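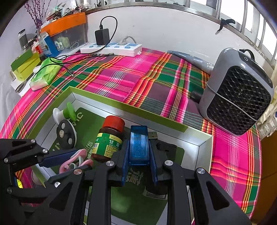 Zainab Omoregie
Research engineer, manipulation data, Killus

11/07/2023

Home session, bed setup. The item in the fingers is the USB drive, held across the blue pads with the connector out to the right. I am keeping the drive as the reference object for this week because it is flat, light and smooth, and a bad grasp shows up early as yaw.

Protocol unchanged from the last entry. One object per episode, start closed, open, descend, close, lift, hold for the count, release. Objects stay in the box lid. The hand tool goes back to the same start pose over the plaid sheet before each take. Takes where my wrist rolls before contact are kept but flagged.

Result so far: 154 episodes on the drive, 25 flagged. Of the flagged ones, 22 are the same fault. The fingers close with one pad slightly ahead of the other, the drive turns toward the late pad, and the final hold is good but the label for grasp angle is wrong. The label is taken at first contact. By the time the lift starts, the angle has moved and the label has not.

I had put this down to operator error. Going through the flagged takes one by one, I don't think it is. The offset has the same sign in all 22. If it were my hand I would expect both signs. More likely there is play in one pivot. I tightened the screws on both sides after lunch and have not rerun yet, so no claim.

Moving the label to the end of the close costs nothing at collection time. It does mean relabeling the older set, 3,324 episodes, and the Říha script assumes first contact in two places that I know of. Hadiza Chukwu wrote the second one and says it can be changed without touching the file format. I have asked her to hold off until I have the rerun numbers. If the screws fix it, we are relabeling for a fault that only exists on this tool.

The Gan Cao jar is next. Small, brown glass, round, so yaw means very little and the angle label should be close to useless whichever way it is taken. That makes it a fair control. If the jar episodes show a sideways shift with the same sign, the fault is in the linkage. If they come out centered, I have to look at the flat contact on the drive again.

Background clutter left as is. Drernulero wants varied backgrounds and the shelf side gives plenty. The window side is a concern for exposure. I will watch brightness across takes and split the set by time if it drifts.

To do: rerun drive, same start pose. Jar, same count. Measure pad gap at full close with the feeler gauge, left and right. Write to Flitcombe about spare pivots.

Comments

hchukwu: It's three places, not two. The plotting code reads the contact index as well. Small change though.

gripnotes: Did you swap the pads left to right before blaming the pivot? We had a constant sign error that followed the pad.

Zainab Omoregie: Not yet. Adding it before the jar runs.

pell_m: Would like to see the angle plots for the unflagged takes too. A small offset could be sitting in those under your threshold.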